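Lab notes: teaching an arm to ask for a second look

If you came to the open afternoon in February, you will remember the arm getting stuck. Someone asked it to pick up the mouse, it drove its fingers down beside the mouse, closed on thin air, lifted, and carried nothing at all very carefully to the other end of the worktop. It got a round of applause, which was kind of you.

Since then Gaétan Pelletier and the rest of the Nallen group have been working on that exact failure, and I'm delighted to say there is a result worth telling you about. I spent a morning with them and came away with far too many pages of notes, so what follows is the short version.

The problem first. Hard things are fairly easy to pick up. A wooden block has the same edges wherever you look at it from, and if you squeeze it, it stays a block. Soft toys are horrible by comparison. They slump, they squash, their ears flop over the bit you wanted to hold, and a camera a metre or two away often can't tell where the toy ends and its shadow begins. Dark toys are the worst of the lot. The old program, Feter, took one look at the whole worktop, chose a grasp and went for it. When the choice was good it was quick and rather graceful. When the choice was a finger's width out it had no way of knowing until it was much too late.

The new method is called Haslinger (there is a long story about the name, ask Gaétan) and the idea behind it is lovely. The arm still starts from the wide view and makes a first guess. Then it moves most of the way down and stops, and takes a fresh view from the small camera at the wrist. It now has two opinions about where the toy is, one from far away and one from very close up, and it compares them. If they agree, it closes the fingers. If they don't, it trusts the near view for position and the far view for which toy it was meant to be fetching in the first place, shifts across a little, and looks again. It is allowed up to 4 of these looks before it has to back off and start over.

That split between "where" and "which" was the bit that took all the time. In the early versions the wrist view did both jobs, and it would happily wander off to whatever happened to be nearest. Close up, a patch of soft fabric is a patch of soft fabric! Several good ideas were tried to cure this, including one that made the arm shiver slightly before every grasp, and the one that worked in the end was almost embarrassingly small: the wide view hands down a rough outline of the object it wants, and the wrist view is only allowed to correct the position inside that outline plus a small margin.

Now the numbers. Over 1,000 attempts with soft toys, spread across 7 layouts of the play worktop, the number of empty grasps came down to roughly half of what Feter managed on the same layouts. The gain is biggest when two toys are lying near one another, which pleased everybody, as that is where Feter used to make the most mess. With hard objects there is hardly any change, and Gaétan was keen that I should say so. The extra looks also cost time. An attempt under Haslinger is a bit slower from start to finish, and on an easy layout you might well feel the arm is dithering.

There are things it still gets wrong. A toy lying right up against the edge of the counter can confuse the wrist view, as the floor beyond comes into sight and the outline no longer has a neat patch of wood all the way round. The gripper also gets in its own way. When the fingers are low, they fill a good part of the near view, and the program has to learn to ignore them without also ignoring a toy that is touching them. The group has a partial fix for this and I'm told the rest is "mostly patience".

I asked what it would be useful for outside a room full of toys. The answer was laundry, bread rolls, bags of salad, anything that changes shape when you hold it. Toys are simply a good place to practise, being soft, awkward, cheap and washable. The next round of trials will be at the Lovville site, where the worktop is a different height and the daylight comes from the other side, so we shall find out how much of this carries over and how much the arm has just got used to its own room.

The full write-up, with the tables and the failed ideas (do read the failed ideas, they are the best part), is on the shared drive under the Nallen folder, dated May 26, 2023. Gaétan is happy to take questions and even happier to take unwanted soft toys. Dark ones especially, please, and floppy ears are a bonus.
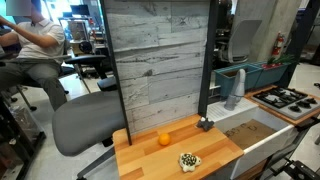
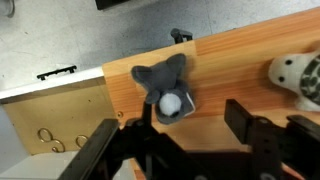 First picture: the play worktop with its sink and hob. Second picture: the wrist view, with the grey toy by the fingers and the turtle off to the right.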